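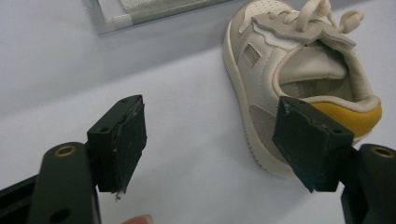 分类:论文选读 / 鞋履与儿童用品

4.2 鞋口、鞋舌与系带:对“易穿”说法的检验

前一节讨论的是尺码标注,本节转到儿童休闲鞋的开口部分。市面上的童鞋说明里,“易穿”“孩子自己就能穿”几乎成了固定措辞,Clivura与Zistach两个系列的产品页都这样写。问题在于,两家都没有说明“易穿”是如何测得的:由谁来穿,鞋带事先松到什么程度,穿进去之后算不算系好。缺少这些条件,这类措辞只能当作宣传语看待,很难当作可以检验的命题。

我们从Ulloa退货记录中取得641条与童鞋有关的条目,剔除纯粹因颜色或重复下单造成的退货后,余下309条。其中提到“穿不进”“难穿”或意思相近的词句的,并不一定与尺码有关。有的家长在同一条留言里既写“鞋长合适”,又写“脚背进不去”。若按通行的归类办法,这些条目会一律记入“尺码偏小”,于是得出的改进建议便是加大半码。我们对这种归类存疑。鞋长合适而脚背进不去,首先应当怀疑的是开口宽度与鞋舌的活动余地,加大半码只会让后跟更松。

开口的宽窄由几处结构共同决定:鞋口衬垫的厚度,鞋舌根部的位置,以及鞋带两侧固定片能够张开的幅度。厚衬垫常被写成优点,理由是保护脚踝。这一理由本身未必有错,但引用它的文章多半没有同时测量衬垫占去了多少开口。衬垫越厚,同样大小的鞋口里留给脚的空间就越小,这一点不需要复杂的仪器也能看出来。

鞋带的情况更容易被误读。许多童鞋的鞋带偏粗,末端打成结,看上去蓬松可爱。Gelero的设计说明称粗鞋带“不易松脱”。我们没有找到支持这句话的数据。粗鞋带与鞋带孔或布片之间的摩擦确实可能更大,可是摩擦大也意味着孩子自己更难把它拉松。如果每次都要由大人把带子逐段挑开,那么“不易松脱”与“易穿”就很难同时成立。
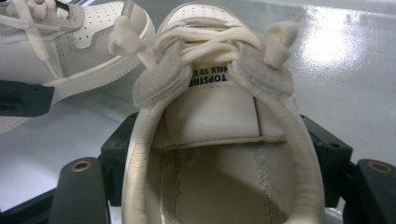 图3 童鞋开口处的结构:鞋口软垫、内里的锯齿形缝线、鞋舌及其上方的粗鞋带。鞋带穿过两侧带绒感的布片,末端成结;鞋舌上的织标印有黑字。

图3所示的奶白色鞋款有几处值得单独讨论。其一是内里的接缝。锯齿形缝线凸起,线迹看上去略有起毛。仅凭外观,不能断定它会磨脚,也不能据此推断这双鞋穿过多久;起毛既可能来自使用,也可能在缝制时就已出现。以往有研究把可见的毛边直接计为“磨损”,我们认为这样做过于草率,本文一律只记作“表面状态”,不折算为使用时长。

其二是两侧穿带的绒面布片。它们与冲孔加金属扣眼的做法不同,布片较软,受力后会随鞋带一起偏转。支持者认为,软布片使开口可以张得更大。这个推论听起来合理,却忽略了另一面:布片偏转之后,鞋带的走向不再固定,两侧松紧容易不一。我们在24双样鞋上反复系解,同一个人前后所得的开口宽度尚且有出入,换一个人来系,出入只会更大。因此,凡是只报告一个开口宽度、不写明系带方式的结果,本文都不采用。

其三是鞋舌上的织标。织标位于鞋带附近,文字有一部分被鞋带遮住,可以辨认的有“TOPSTITI”与“WALK TO U”。有人主张用织标的朝向教孩子分清鞋舌的正反,我们对此不抱太大期望。鞋带稍粗便会压住字样,何况低龄儿童大多不识字。倘若真要给孩子留下提示,后跟处一块颜色鲜明的拼片恐怕比织标有用,不过这同样是推测,尚待验证。

为了弄清开口宽度与穿鞋时间之间是否有关,我们共记录了300次以上的穿脱,即超过300次。初步看去,开口越宽,穿鞋越快;但按系带方式分开之后,这一关系明显减弱。鞋带事先完全放松时,各鞋款之间的差别很小;鞋带保持蝴蝶结、只把脚硬塞进去时,差别才显现出来。换言之,先前归功于鞋型的那部分差异,很可能有相当一部分来自鞋带的松紧。若有厂商援引本节结果来证明自家鞋型优越,我们不认为数据支持这种用法。

还应当承认,上述记录有明显的局限。参加穿脱的儿童都来自同一所幼儿园,平日午睡后要自己穿鞋,动作比同龄人熟练与否,我们无从判断。记录时间集中在十二月,孩子穿的袜子偏厚,开口的影响可能因此被放大。样鞋全部为低帮款,结论不宜推及短靴。至于绒面布片多次弯折后是否变形,现有材料不足以回答,留待4.4节结合耐折试验再作讨论。

基于这些考虑,本文对“易穿”一词的处理如下:在没有写明鞋带状态和穿着者年龄的情况下,不把它当作产品属性,只当作说明书用语加以引述。后文各表中的开口宽度,均在鞋带完全放松、鞋舌向前翻起时测得。

相关条目
童鞋尺码标注的几种口径
鞋口衬垫厚度的测量方法
绒面与光面皮料的清洁比较
幼儿园鞋柜的摆放与取用
鞋带末端处理方式综述

最后更新:十二月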